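Home robot software gets a bedroom-sized update

22 May 2023

I've been pestering the Setevex people for months to let me see what's new in Windier, their control and planning software for two-armed home robots, and version two finally landed this morning. The short version is that it thinks a lot more before it moves, and I'm rather taken with it!

If you missed the first release back in November, Windier is the layer that sits between the cameras and the motors. It works out what's in front of the arms, decides on a path for each one, then keeps checking that path as it goes. The old planner treated the two arms as separate jobs and made them take turns whenever they got close – safe enough, but painfully slow to watch. The new one plans both together, and it does so in real homes, where the shelves are full and there's always a carrier bag on top of something.
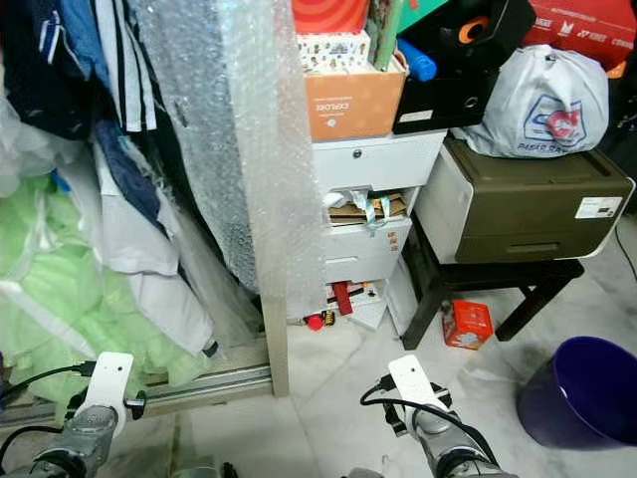 Both arms facing a drawer unit and a printer on a stool, with clothes hanging to the left.

Rooms like this one are why the perception side has had such a big rewrite. Clear plastic is horrible for depth cameras (bubble wrap is a proper nightmare, as anyone who has tried it will tell you), and the old version would often leave holes in its map or put a surface where there wasn't one. Windier now marks those patches as "unsure" and the planner gives them a wide berth until it has had a second look from another angle. Anika Mercado, who leads the planning team, told me she'd take a cautious map over a pretty one any day.

The second look comes from the wrist cameras, and this is the bit I was most keen to hear about. Their view used to be saved for the last moments of a grasp. In the new release it feeds the map all the time, so a person standing close by gets picked up even when the head camera is pointing elsewhere. The keep-clear zone around people is set to 600 mm out of the box, and you can make it bigger but you can't switch it off.
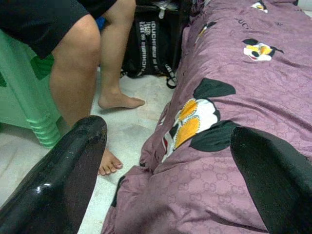 A wrist camera's view between the gripper fingers, with bare feet on the tiles beside the bed.

Bedding has its own section in the release notes, which made me smile. Fabric that folds and bunches has no fixed shape to plan around, so the team trained the new cloth model on 3511 short recordings and held back another 1190 for testing. I haven't seen the scores yet – Anika says they'll go up with the full write-up – so I'm keeping my excitement on a short lead for now.

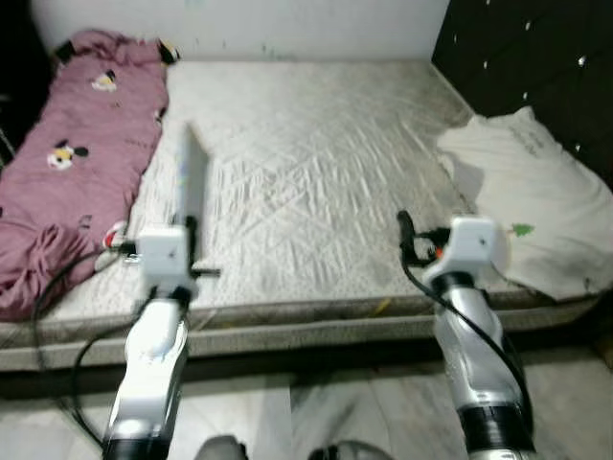

Getting hold of it

Windier two is a free update for anyone on the first version. The download is up now, along with a replay tool that lets you step through a plan and see where each arm meant to go (I've lost most of an afternoon to it already). Arms with Dreßler controllers need a firmware update first, so do that before you install. New licences are £3000 a year for a lab, and there's an open day at the Wirkthorpe office in November if you'd like to try it before you pay.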